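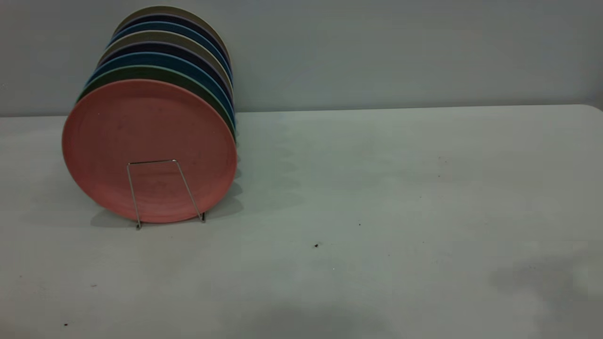
Plates on the white table, pink one at the front.

I spent most of October sorting out my aunt's recipes. Edeltraud Kaufmann kept them on index cards in two shoe boxes, and when she moved from Vornotberg into the apartment in Selley she handed both boxes to me and said to throw out whatever I didn't want. I haven't thrown out any yet.

There are 404 cards. I numbered them in pencil on the back before I did anything else, so I could put them back in her order if I made a mess of it. Her order is not alphabetical. Soups come first, then anything with cabbage, then cakes, and then a long stretch that seems to follow the year she learned each dish.

Of those, 141 are in German, in the old handwriting she was taught by her mother. I can read printed German well enough but these were slow going. Her h and her s look nearly the same to me. I did four or five cards a night after dinner and kept a list of words to ask her about on the phone on Thursday evenings. She usually knew right away. Twice she said the card was wrong and gave me a different amount of flour.

The first thing I cooked was card 251, a potato soup with marjoram and a spoonful of vinegar added at the end. It doesn't say how much marjoram. I used a teaspoon and it was too much. The second time I used half that and cooked the onions longer, and it was good. It also makes a lot more than the card says. We ate it three days running.

The plum cake is harder. She baked it in a gas oven and the card only says "medium." I have tried 350 and 375 and the bottom stays pale either way. The plums I bought in Pondley were watery, so I may wait until next year and try the small ones.

I'm typing everything up as I go, with her notes left in. Cards 60 through 88 are all dumplings. I'll start on those next week.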